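Glass plate in microwave stops turning halfway, is it safe to keep using?
Drarnbridge Neighbours Help » Kitchen and Home » Small appliances
Posted 16 Sep 2020

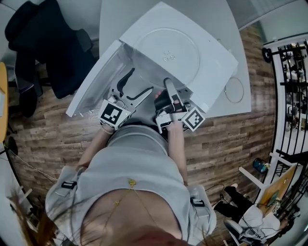 Does the plate really need to turn for the food to be safe?

For reheating, the turning helps the heat to reach all parts of the food. Without it you get hot spots and cold spots, so you must stop the oven and stir more often.

mendonca_flat3
Good evening to all. I have a small microwave which I bought second hand in September, in the Govum shop near the station. For the first week it was very good. Now the glass plate turns for a short time, then it makes a knocking noise and stands still, but the light and the fan continue. My soup is boiling at one side and cold at the other. I cleaned under the plate and I did not find anything broken. The manual is missing. Is it dangerous to use it like this, and is a repair worth the money? I paid 40 for it, so I do not want to pay 60 for a technician.

stodumance
I had the same trouble with two different ovens, so I write what I did.

First unplug it. Take out the glass plate and the ring with the small wheels which goes under it. Wash both in warm water with washing-up liquid and dry them well. On my ring there was a hair wound around one wheel, so thin that I saw it only with my glasses. Then wipe the track where the wheels run. Old sugar is the worst, it becomes like glue, and you have to leave a damp cloth on it for ten minutes.

When you put the plate back, look at the centre. Most plates have a shape underneath which must sit on the coupler, that is the little plastic piece on the motor. If the plate is one position wrong it will jump and knock, exactly as you describe. Turn it gently by hand until it falls into place. Check also that your dish does not touch the walls. A square dish often does.

If it still stops, probably the coupler is worn. It is a cheap part, but measure the old one before you order. Please do not open the metal case yourself. There is high voltage inside and it can remain after the plug is out.

To your first point, I used mine with the plate standing still for one month. I heated for one minute, stirred, and heated again. For rice and meat I would be more careful.

Kettle214
just buy a new one, they are not expensive now. My brother's did this and he threw it away

mendonca_flat3
Thank you both. I washed the ring and the track, and the plate was indeed not sitting correctly. It turns now, with a small noise still. I will look for the coupler next week.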